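Section 4: Fitting the Ralla Under-Sink Water Filter

This section covers mounting the filter head, connecting it to the cold water line, and flushing the first cartridge. It applies to the Ralla 700 and the Ralla 800. The two models use the same head and the same fittings. The 800 has a longer cartridge and needs more clearance below it, as noted in step 3.

If you are replacing a cartridge in a filter that is already fitted, skip to Section 6.

Before you start

Read the section through once before you shut off the water. You will need an adjustable wrench, a drill with a small pilot bit, a Phillips screwdriver, a tape measure, a pencil, a bucket and an old towel. The mounting screws, bracket, tee valve and two lengths of tubing are in the carton. Check them against the packing list on the inside of the lid. If anything is missing, contact the store where you bought the filter before going any further.

The filter feeds your existing kitchen faucet on the cold side. You do not need to drill the countertop or add a second faucet.

CAUTION: Connect the filter to the cold water line only. Hot water will damage the cartridge and can soften the tubing.

CAUTION: Do not use the filter where the line pressure is above 80 psi. If you do not know your pressure, measure it with a screw-on gauge at an outdoor spigot. Above this limit, a pressure reducing valve must be fitted ahead of the filter.

NOTE: If your faucet has a pull-out spray, its hose and weight move up and down inside the cabinet. Pull the spray all the way out and let it go back a few times, and watch where the weight travels. Keep the filter and both tubes out of its path.

Mounting the bracket

1. Empty the cabinet and wipe down the side wall where the filter will go. The side nearest the cold shutoff valve is usually best.

2. Check the wall thickness. The supplied screws are short, but some cabinet walls are thin. If a screw would come through the other side, use the adhesive backing plate (sold separately, see Section 9).

3. Hold the bracket against the wall and mark the screw holes in pencil. Leave at least 2 inches of free space under the cartridge on the 700. On the 800, leave enough to drop the cartridge clear of the head and tilt it forward. Try this with the cartridge in your hand before you drill.

4. Drill the pilot holes and fasten the bracket. Tighten the screws by hand.

5. Slide the filter head onto the bracket until both side clips click. The arrow on the head marked IN should point toward the tubing that comes from the shutoff valve.

Connecting the water line

6. Close the cold shutoff valve under the sink by turning it clockwise until it stops. If the valve is stuck or keeps dripping, close the main valve for the house and have the shutoff replaced before you continue.

7. Open the faucet on the cold side to release the pressure. Leave it open.

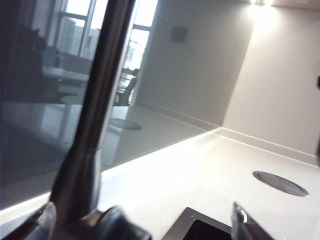
Kitchen faucet in brushed stainless steel.

8. Place the bucket under the shutoff valve. Unscrew the cold supply hose from the valve with the wrench. A little water will run out of the hose.

9. Screw the tee valve onto the shutoff valve by hand, then give it a quarter turn with the wrench. The rubber washer is already in place inside the nut. Do not use thread tape on this joint.

10. Push one length of tubing into the side port of the tee valve until it stops, then tug on it lightly. It should not move. Run the tubing to the IN port on the filter head, mark it, and cut it square with a sharp knife. Push it home.

11. Fit the second length of tubing to the OUT port and run it to the supplied adapter. Screw the adapter onto the cold supply hose you removed in step 8.

12. Close off the unused top port of the tee valve with the brass cap. If you want an unfiltered line to a dishwasher or ice maker, use this port for it and keep the cap for later.

NOTE: Tubing must not be bent tighter than the curve of a coffee mug. A kinked piece will not straighten out and should be replaced.

Some older homes have rigid copper supply tubes in place of flexible hoses. The adapter in the carton does not fit these. Ask for the Fallenberg adapter kit, which includes a short braided hose and two washers, and follow the sheet packed with it.

Fitting and flushing the cartridge

13. Take the cartridge out of its wrap. Remove the red cap from the top. Leave the label on, and write the month on it, for example December. This is the only record you will have of when it went in.

14. Line up the mark on the cartridge with the open padlock on the head. Push up and turn to the right until the mark meets the closed padlock.

15. With the faucet still open on the cold side, open the shutoff valve slowly, half a turn at first. The faucet will spit air. When the flow evens out, open the valve all the way.

16. Check each joint with a dry paper towel. If a push-in joint is damp, close the valve, press in the collar, pull the tubing out and trim the end square again. If the tee valve is damp, tighten it another eighth of a turn.

17. Let the cold water run for ten minutes. Gray or cloudy water is carbon dust from the new cartridge. It is harmless but should not be used for drinking or cooking. If the water is still gray after ten minutes, run it for another five.

18. Close the faucet and leave the paper towel spread under the filter overnight. Look at it again in the morning before you put things back in the cabinet.

Slow flow after fitting

A small drop in flow is normal. If the flow is much weaker than before, check these points in order. Make sure the shutoff valve is fully open. Look along both tubes for kinks. Unscrew the aerator from the tip of the faucet and rinse out any grit, which often breaks loose when an old valve is turned. Last, check that the cartridge is turned all the way to the closed padlock. The head stays partly shut until it is.

Rented homes

Get permission before you replace or add any part of the water line. The filter can be removed later by reversing steps 6 to 14, and the supply hose goes back onto the shutoff valve as it was. Keep the red cap and the brass cap in a bag taped inside the cabinet.

Go to Section 5 to set the cartridge reminder.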